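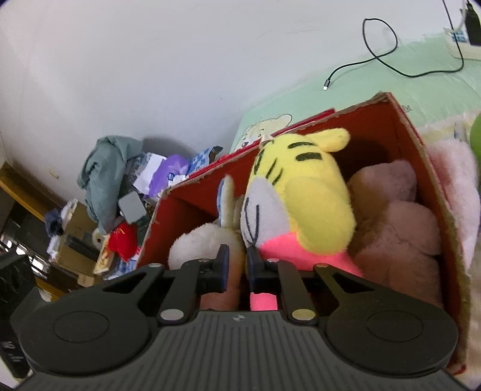
Soft toys in the red box, a yellow tiger among them.

23/09/2023, workshop, Saturday

Glue day. Came in to settle the question of which paste to use on the Nirby book boxes, and have settled it in the sense that I now dislike all of them equally.

Where we'd got to: the first batch of wheat starch paste went off in the jar after 2 days, with a smell I can only compare to a forgotten lunchbox. The second batch was kept in the fridge and behaved, except that it set like blancmange and had to be pushed through the sieve again before it would brush out. The sieve is the good one. It is in the sink, soaking. Please leave it there.

Today's mix, one part starch to five of water, soaked for an hour before going anywhere near the hob. Cooked low, stirred without stopping, which is as thrilling as it sounds. It turned glassy much later than the recipe card says it should. I have crossed out the time on the card. Someone had already crossed out the time before that, so the card is now mostly a record of disappointment.

Test strips: Sandhu grey board, cut along the grain and across it, covered with the blue cloth and with the thin cream paper. Same brush throughout, one coat, under the weights with blotters.

Cloth along the grain: flat. Lovely. Suspicious.
Cloth across the grain: slight bow, pulls back if the inside is lined the same day.
Paper along the grain: flat, but cockled at one corner where I put too much on and told myself it would be fine.
Paper across the grain: a gutter. You could grow cress in it.

So the grain runs head to tail on every board from now on, as the books on the shelf have been telling us for years. I've drawn an arrow on the big sheets in pencil. If you cut a piece off, draw the arrow on the bit that's left. There is a stack of offcuts by the guillotine with no arrows on them at all and I'm not spending another morning bending cardboard next to my ear.

PVA for comparison, the Cluvex tub. Grabs fast, too fast for the cloth on the long side, and I had a crease in before I'd got the bone folder out of my apron. Mixed half and half with the paste it is much more forgiving and still dries in an afternoon. Not for anything that has to be undone later, so nothing that holds old paper. For the plain boxes, fine, and I'll defend that to anyone who comes in with an opinion.

The Pludari job: they want 775 slipcases and have asked for a price on 1,000 and on 2,000 as well, presumably for the pleasure of reading it. At the speed I was going this morning we would deliver the last of them to somebody's grandchildren. Need a jig for the spine piece before I say yes to any of it. Scrap of beech screwed to a board with a stop at one end would do. The stop must be removable; last time it wasn't, and we made everything the same width until the order ran out.

Other things noticed. The guillotine blade is dragging on the left and leaves a furry edge on anything thicker than the thin board. The press squeaks. I oiled it and it now squeaks in a lower voice. We're down to the last good roll of the blue cloth, and the one behind it is also blue but only in the sense that the sea is.

Strips are back under the weights until Monday. Don't lift them to have a look. I've already lifted them to have a look, and one of the corners came up, so that one doesn't count.

To do: arrows, jig, blade, more blotters. Wash the sieve.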